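# Keeping a wooden bench right when an arm works on it

Two benches in the Noririco packing workshop are now shared with robot arms, and the daily wipe-down has changed because of it.

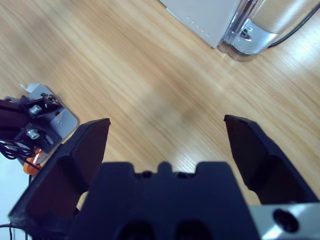
The arm does the picking and placing. The people on the shift load trays, check finished work and look after the bench, a job that used to be squeezed in before going home. It now has its own slot at 6 in the morning and takes 5 minutes.

**Before you wipe**

- Stop the arm at the switch and wait until it is still. Pausing the program is not enough.
- Lift cables clear of the wood. Don't drag a cloth over them.
- Take off rings and tie back long sleeves.

**Cleaning the top**

- Use a barely damp cotton cloth and go with the grain.
- For greasy marks, put one drop of washing-up liquid on the cloth, never on the wood.
- Dry straight away with a second cloth, paying attention to the edges of any metal plates, where water sits.
- Faint grey marks can be rubbed out with very fine sandpaper. Oil the patch afterwards and leave it overnight.

**Looking after the gripper**

Brush dust off the fingers with a dry paintbrush. Keep bench oil well away from them, or the next part will slip. Check the bolts by hand once a week, and report a loose one before tightening it.

Most of us lift less than we did. We also stand and watch more, which is tiring in its own way, so swap places with the tray loader every 80 minutes. The swap sheet hangs by the door.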